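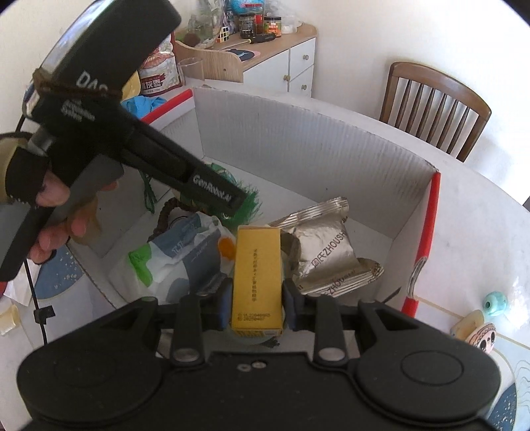 Reiko had the lease money in one pocket and the box on the round table and until noon to get her sister's things out of the flat. Not much of a flat anymore. Curtains gone, rug gone. Still the chair, the crowded cabinet, and this one white cardboard carton that already had too much in it. The yellow box went in standing up, in the middle, the foil snack packets lay down next to it, and the green fringed thing that looked like a tuft of lawn got shoved in behind the plastic bag. Fine. Good enough. It was going on a bus, not to a museum.

"You're putting food in there?" Fouad said from the doorway.

"She likes them."

"She can buy them there."

"She can't. I asked."

She hadn't asked. She just thought it was probably true -- you go 187 miles for a job at a place called Dandano and the first thing you find out is the corner store has the wrong snacks. Danica would never say so on the phone. She'd say everything was great. She'd said everything was great in January too, with the heat off and a coat over her pajamas.

Fouad looked in the box. Looked at the bead bracelet, curled up by the grass thing. "That's from Vratislav."

"I know who it's from."

"Does she want it?"

Reiko picked it up. Put it back. Picked it up agian. Danica had gone three weeks without saying his name and then last night, right at the end of the call, like it was nothing -- did Vratislav come by for his records? He had. He'd stood in the hall for the whole time. Wouldn't sit. Took the records and left the good umbrella, which was his, and it wasn't raining, so who knows.

"It's brown," she said. "It goes with everything." Back in the box.

"That's not an answer."

"It's eleven twenty, Fouad."

He went to find the tape. There was no tape. There was a drawer with three dead pens in it and a menu from Rocha with Danica's handwriting down the side, just numbers, her half of the bill and everybody else's. Reiko folded it up small and slid it under the blue cloth in the corner, where it wouldn't get found until the box was really empty. Maybe not even then.

Ismail called up from the street. The van was on a hydrant. He'd give them 8 minutes and then he was leaving with or without, he didn't care, he had a 100 dollar ticket from last time and it was still on his fridge.

"Two seconds!"

"You said that already!"

She grabbed her purse, got as far as the hall, stopped, ran back. Always something. The marble was still covered in bits -- the little teal thing with the hole in the front, a loop of tan cord, the squashy one that looked like a bread roll and that Danica used to throw at her head when she was studying. Reiko stood there and held it. Squeezed it. Then she put it down and looked at it some more, and Ismail leaned on the horn.

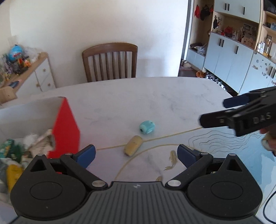 ## Noon

The landlord wanted both keys. She had one.

"My sister has the other," Reiko said. "I'll mail it."

He wrote that down, slowly, on the back of an envelope. She signed where he pointed. Her purse wouldn't close right -- too full, something soft jammed in the zipper -- and she held it shut with her elbow the whole way down the stairs.

Ismail had the engine running. Fouad was in the back with the carton on his knees, both arms over the top of it, becuase they never did find any tape.

"Got everything?"

"Drive," she said.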